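Screen Acting and Television
Week 2 handout: From presenting to acting

Read before the tutorial. Bring your notes on the Veltosbridge pilot.
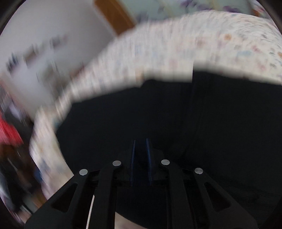
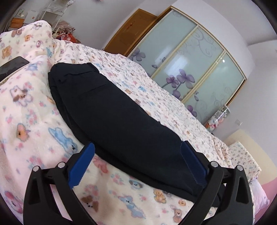 Category: Course notes

Many screen actors begin as presenters. Hosting gives them hours in front of a camera, a public profile and some sense of how a studio runs. It does not give them much practice at playing someone else, and casting directors know it.

What carries over
Hitting a mark without looking down. Taking direction through an earpiece. Staying calm when the running order changes.

What has to be unlearned
A host speaks to the lens. In drama the lens is normally ignored, and the eyeline goes to the other actor or to a spot beside the camera. Hosts also tend to fill silence. In the Hetton scene we will watch, the lead waits a long time before answering, and the wait is the performance.

Voice
Presenting favours an even, bright delivery. Try the Wurnow monologue at half your usual volume, then again sitting down.

Regional industries
In smaller language industries an actor may host a music program, appear in a serial and make a first film in the same year. Dubbing is common, so the voice you hear may belong to another performer. Check the credits before you write about someone's vocal work.

Written task
Choose one performer who moved from hosting to film. Compare an early program with a later role in around 600 words. List your sources, and leave out fan pages unless the claim is confirmed elsewhere. Due in October.

Reading: Rathore, chapter 2, and the glossary at the back.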